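The Long Wall at Dimholm
Sunday, May 10, 2026

Uzma Niazi paints the same stretch of harbor wall over and over. She has been at it for 15 years, and her new show at the Kushnir Gallery brings together 43 of the results, hung in a single row at eye level with very little space between them.

The wall is in Dimholm, where she moved after giving up a job drawing maps for a county survey office. It runs out from the fish dock, bends once, and stops at a light that no longer works. From her studio window she can see only the bend. For the rest she has to walk down with a folding stool and a box of paints.

"I didn't pick it because it was pretty," she says. "I picked it because it was long, and I wanted something that would take me across a wide board."

The early pictures are careful and a little stiff. Every stone is there. The water is the same gray-green from one edge to the other, and the sky has been put in last, with whatever room was left. Niazi doesn't mind hearing this. She still thinks like a mapmaker on bad days, she says, and on those days she leaves the wall alone and paints jars.

The change came with a storm that kept her indoors for most of a winter. She worked from memory and found she had forgotten the stones but remembered the slope of the wall against the horizon. The paintings from those months use four or five colors. In one, called "Tono," after a boat that used to tie up there, the wall is a single dark stroke made with a brush meant for house paint. It is the first picture most visitors walk toward.

She mixes her own grays from blue and burnt orange and won't buy a tube of black. Her boards are birch, sanded and sealed twice, then given a thin coat of warm brown before anything else goes on. The brown shows through in places, mostly along the waterline. She used to cover it up.
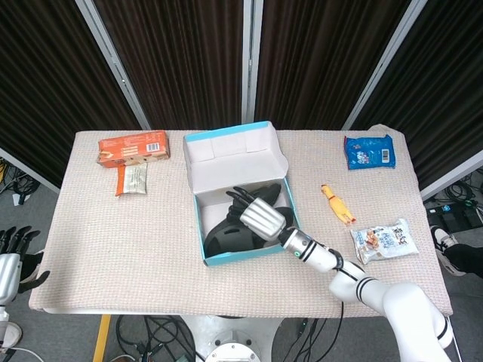
Niazi starts most pictures outdoors and finishes them in the studio, sometimes years later. She keeps a notebook with an entry for every board she has begun at the wall, and the count now stands at 171. Many have been sanded down and used again. A few she gave to people who work on the dock, who tend to tell her when she has the tide wrong.

The larger works came out of a spring in Grarska, where she had the use of an old net loft with north windows. She took 10 of the small studies with her and painted from those, far from the real thing. The wall gets longer in these pictures and the bend moves. In the last of them it has gone out of sight to the right, and what remains is water with one hard edge.

She is not sure that one is finished. It was on her easel until the week the van came, and she has asked the gallery to send it back first when the show closes. Meanwhile there is a new board leaning by the studio door, already brown, and she plans to take it down to the dock at the next low tide.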